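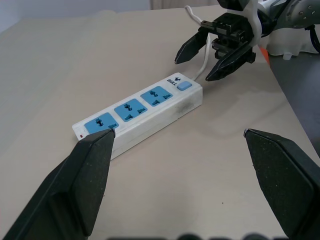

Rasham, Friday, March 21, 2025

Speaker notes – gathering examples, two-arm setup. Zuzanna Krajewska

Start w/ wrist view. Power strip, three blue sockets, switch up by the BULL logo. Let people look for a sec. Then ask – where would you grab it?

Point out other gripper, upper right, over the far end. Cord goes off behind it. Cord = the hard part, come back to this.

Numbers slide. 2314 episodes recorded, 1520 kept. Say why we drop: operator hesitates, cord snags, one arm goes out of view too long. Don't get stuck on this, last time ate four minutes.

Smudges on the casing – leave them. We wanted worn stuff. Clean new props gave us a policy that liked clean new props. Zhiqiang's line, credit him.

Start positions. Strip diagonal, strip straight, strip near the edge. Operators drift back to same three spots if you let them. Print a card, shuffle it, teh card decides.

Mertens question will come up (how many is enough). Answer: 400 per task got us a first usable run, cord tasks needed more. Don't promise a curve.

Labels – one plain sentence per episode, written same day. We tried doing it in October in one big batch, awful, half of them said "move thing".

If time: wrist cams vs overhead. If no time skip to thanks, Zhiqiang Xu takes questions on the recordng side.

Search talks and notes Go

Related
Dadudeo: teleop habits that stick
Wosex bench notes, part 4
Throwing away bad episodes

Comments

pk_lund: Is the shuffle card online anywhere? We have the same drift problem.

Marta: "move thing" lol. We have a whole folder of those

Zhiqiang Xu: @pk_lund will put it up next week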